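Vultden Tabletop Arm: what we sell it for, and what we don't

Price: $3,068 arm and gripper. Add $1,537 for the camera head and chore software.

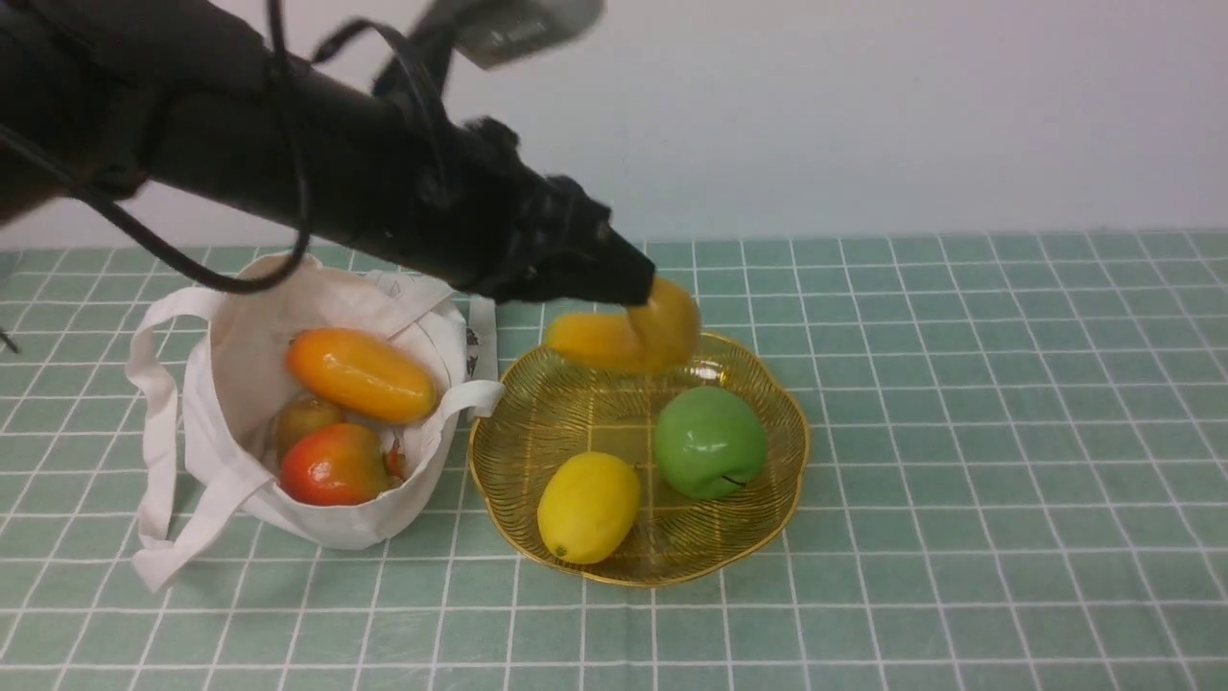 We sell a lot of equipment at Grajales Equipment and most of it does one thing. A bag sealer seals bags. People who call about the Vultden usually have a longer list in mind. They want it to unpack the groceries, wipe down the counter, fold the towels and maybe load the dishwasher before dinner. Please read this page before you call, because on most of those we are going to talk you out of it.

The short version is that the Vultden will pick up one object at a time and put it down somewhere else. Given a clear table, decent light and things that hold their shape, it does this well enough to be useful to some people. It is slow. It stops when it isn't sure. If you were hoping for a kitchen helper this year, keep your money.

Moving fruit from a tote bag to a wire basket is the task most visitors ask to see at our counter, and it's a fair one to judge by. It looks like nothing. A child does it while talking about something else. For an arm it's a nasty little job: the bag is soft, the handles flop wherever they like, and a pear can be half hidden under an apple. The basket is easier, except that open wire gives a camera a lot of thin bright lines to sort out, with the tablecloth showing through.

So watch the arm do that, and then ask what it would take for you to walk out of the room and leave it alone. For most homes our answer is that you wouldn't.

What it handles

Firm fruit and vegetables, roughly from lemon size up to a big apple. Boxes and jars with straight sides, if they are light. Plastic cups. Small hand tools lying flat with some space around them. On a shop floor, machined parts that come down a chute facing the same way every time, though for that you may not need a camera at all, and we have cheaper machines that will beat it.

What it handles badly

Anything soft that changes shape when you squeeze it. Ripe peaches will bruise at the default grip, and at the lightest grip they sometimes slip. Long fruit lying across the top of a bag is a problem too, as the jaws may take it near one end and it swings. Berries, no. Grapes, no. Small items tucked into a fold of cloth are often missed altogether, and the software will tell you the bag is empty when it isn't. Check the bag.

What it doesn't do

Laundry. We get this question more than any other. The vendor's brochure shows a folded hand towel and we have managed a folded hand towel ourselves, after laying it out flat and square first. By that point you have done the hard part. We don't list laundry as a use and we won't take a sale on that basis.

Dishes. The arm isn't sealed against water and shouldn't be used over a sink.

Anything hot, anything sharp, anything living. Keep pets off the table.

How we tested it

Édgar Ñahui runs our test bench and doesn't care for brochures. He kept the arm for most of August and used the same chore setup every morning before the phones started: produce in a cloth tote, a basket beside it, a plain wall behind. No special marks on the fruit. He wasn't allowed to tidy the bag between attempts, and he was allowed to help only when the arm stopped and asked.

His notes run long, so these are the parts that matter to a buyer.

The pick itself was rarely the trouble. Once the jaws had hold of a piece of fruit, it generally got to the other side. Most of the stops came before that, with the arm hanging over the bag and working out where to go in. A canvas bag that has slumped over its contents is about the worst case. Rolling the top edge down helped a great deal, but then a person is rolling the top edge down.

The cable was an annoyance. It needs slack to let the arm reach, and slack hangs. With a tall bag on the table you have to think about where the loop goes. Édgar clipped it up after the first week and took the clip off again when the far reach suffered. Vultden sells a sleeve kit. We tried it and sent it back.

Placing was better than we expected. A basket with a wavy rim is fine as long as the opening is wide, and lowering into it was gentle enough for apples. It doesn't arrange anything. If you like your fruit bowl to look nice you'll be doing that yourself.

Speed is the part that ends most sales conversations. The arm needs some 10 minutes to empty a modest bag of produce, counting the pauses. You can do it in the time it takes to read this paragraph. The vendor's answer is that the arm's time is free, and there's something to that if the arm works without you. In our trials it wanted a person within earshot the whole time.

Who buys it anyway

Three kinds of customer have been happy, or at least haven't returned theirs.

Teaching shops and college labs, who want something to learn on and don't mind when it stops. They tend to like that it stops, I suspect.

Small packing rooms with one boring, repeated move. The people at Prondcombe use theirs to shift jars from a tray to a scale and back, same jar and same tray all day. They bought the arm without the camera head, and I'd suggest you think hard about doing the same.

People with limited reach or grip who want help with one specific thing at one specific table. This is the use I'd most like to be enthusiastic about. It can be good. It also takes an afternoon of patient setup by somebody, and it has to be redone when the table moves. If this is why you're looking, call and ask for a bench session with your own objects before you pay for anything. We don't charge for the session.

Compared with the Stilletti

We carry both, so you may as well hear it from us. The Stilletti arm is quicker and quieter. Its gripper opens wider, which helps with larger fruit. But its software wants every object taught one by one, and an apple it hasn't been taught is an obstacle as far as it's concerned. The Vultden will have a go at things it has never met. Sometimes the go is a poor one. For a fixed job on a fixed bench, buy the Stilletti. For a changing mix of household objects, the Vultden is the better of two machines that aren't ready.

Setup

Clamp the base to a table at least 2 inches thick or bolt it to the plate supplied. A light folding table will rock, and the arm will then miss by a little every time and you'll blame the camera.

Leave the far side of the work area clear. A bare wall is good. Shelves full of colorful packages are bad.

Avoid glossy table covers under a window. A patterned cloth has given us no trouble so long as it lies fairly flat. Wrinkles are tolerated. Bunched cloth gets picked up.

Put the source and the destination side by side with a narrow gap. Distance only adds time.

Run the first few sessions at low speed with a hand near the stop button. The button is on the base, on the cable side, and in our view should have been on the front.

In the box

Arm, two-jaw gripper, base clamp, base plate, power supply, 4 spare jaw pads, printed quick guide. The full manual is a download. The camera head ships separately and takes longer.

Warranty and returns

One year on parts from the maker. Jaw pads aren't covered and they do wear. From us, you may return the arm within a month in its own packaging for a refund, less freight, and you don't have to give a reason. We'd like one, though. The reasons people have given so far went straight into the lists on this page.

Questions we get

Will a software update fix the slow parts?
Updates have made it pause less since we started stocking it. I wouldn't buy today's machine for the sake of next year's update.

Can it put the groceries away in the fridge?
It can't open the fridge, and it can't reach past a table.

Can two of them work together?
The maker says yes. We haven't tested it and don't support it.

Does it know when fruit has gone bad?
No. It will place a rotten lemon with great care.

Is it worth it for an ordinary family?
Not yet. Ask us again when it can empty the bag with nobody standing there.

To book a bench session, call the shop and ask for Édgar. Mornings are best. Bring your own bag.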